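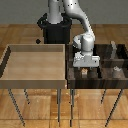 Fig. 2. Dark wooden caddy with compartments, at right, and light wooden tray.

Section 2. Finishing and Caring for Wooden Trays and Caddies

Read this section before you open the can. It covers Proklow Tray Oil on bare wooden trays, caddies, boxes and drawer inserts. It doesn't cover painted or varnished pieces, and the oil will do nothing useful on them except sit there and stay sticky.

A word about claims. The label on the can says "one coat protects." We asked for that line to be changed and lost. One coat darkens the wood and makes it look finished. Two coats give you something a damp cup won't mark in the first week. If you only want the look, stop at one, but don't write to us about rings.

What you need

Proklow Tray Oil
Lint-free cotton cloths, more than you think
Sandpaper, 180 and 300 grit
A small flat brush for compartment corners
A metal bucket with a lid, half full of water
Gloves

You will see Gomov tack cloths recommended on the back of the sandpaper packet. They work. So does an old T-shirt, barely damp, and it won't leave wax behind.

2.1 Checking the wood

1. Put a drop of water on the underside of the tray and wait two minutes.

2. If the drop soaks in and leaves a dark spot, the wood is bare. Let it dry and go on to 2.2.

3. If the drop stays up in a bead, there is already a finish on the piece. Sand a patch the size of a coin and try again.

4. Do the same test inside one compartment of a caddy. Makers often spray the outside and skip the inside, or do it the other way around, and the two will take oil differently.

Note: Sellers of old trays like to say "never been treated." Test anyway. We had a tray in the workshop with 1903 burned into the base and a seller's note swearing to the original bare wood. It had at least one modern varnish on it, and we have our doubts about the 1903 too.

2.2 Sanding

1. Sand flat surfaces with 180 grit, along the grain. Light pressure. You are cleaning the surface, and a tray bottom can be thin.

2. Wrap a strip of paper around a putty knife for the insides of compartments. Sanding sponges are sold for this job. They round off the top of every divider and never reach the corner.

3. Wipe everything down with a barely damp cloth and leave it to dry. The grain will come up a little and feel fuzzy.

4. Sand off the fuzz with 300 grit. A few passes will do.

5. Brush out the corners. Dust left in a corner turns to brown paste when the oil hits it and dries that way.

CAUTION: Wear a dust mask for all sanding, including the quick final pass that everyone tells themselves doesn't count. If you suspect old paint containing lead, stop and have it tested first.

2.3 First coat

1. Stir the oil. Shaking fills it with bubbles.

2. Work in a room with a window open. The oil is sold as low odor. Low is a generous word.

3. Caddies first: brush a thin coat into the compartments, starting at the bottom and working up the dividers to the rim.

4. Wipe oil onto the outside and the flat surfaces with a cloth.

5. Wait 15 minutes, then wipe off everything that hasn't soaked in. Use a fresh cloth and go over the corners twice.

6. Stand the piece on edge, or on blocks, so air can reach the underside.

Note: Step 5 is where most jobs go wrong. Oil that is left to pool doesn't give extra protection. It forms a skin with soft oil underneath, and the only cure is to scrape it out and start over.

CAUTION: Oily cloths can heat up and catch fire by themselves. Put every used cloth in the bucket of water and close the lid. Do not leave them bunched up on the bench or in the trash, even for the length of a phone call.

2.4 Second coat

1. Leave the first coat overnight. The can says four hours. In a warm, dry room in May that may be right. We have not managed it in winter.

2. Press a dry cloth against the wood. If it drags or picks up color, wait longer.

3. Rub lightly with 300 grit, wipe clean, and repeat the steps in 2.3. You will need much less oil this time.

4. Let the piece cure before putting it to use. A week is sensible. Two is better for anything that will hold damp things, such as brushes or plant pots.

A third coat is allowed — we can't see that it does much.

2.5 Drying aids

Reisinger makes a fan-heated drying cabinet said to cut curing to a single afternoon. We borrowed one. The surface was hard by the evening and the oil in the corners was still soft the next morning. If you own one, use the fan without the heat. Don't buy one for this.

Hair dryers and sunny windowsills can warp a thin tray bottom. Avoid both.

2.6 Routine care

1. Wipe with a dry or slightly damp cloth. Dry right away.

2. Never soak a tray or caddy, and never put one in a dishwasher, whatever the sticker on it says.

3. Re-oil when water stops beading on the surface. Ignore any fixed schedule, including the "every 90 days" on our own leaflet.

4. For a white ring, rub on a little oil with 300 grit along the grain, then wipe dry. This works on some rings. Black marks go deeper and usually stay.

Note: Grerach wood wax can be used over a fully cured second coat for a softer shine. It can't be used under the oil. Once the wax is on, it has to come off with mineral spirits before you can re-oil.

Replacement cans are listed under part 131 at the back of this manual. Reseal opened cans tightly. Once the oil has gone stringy, thinner won't bring it back.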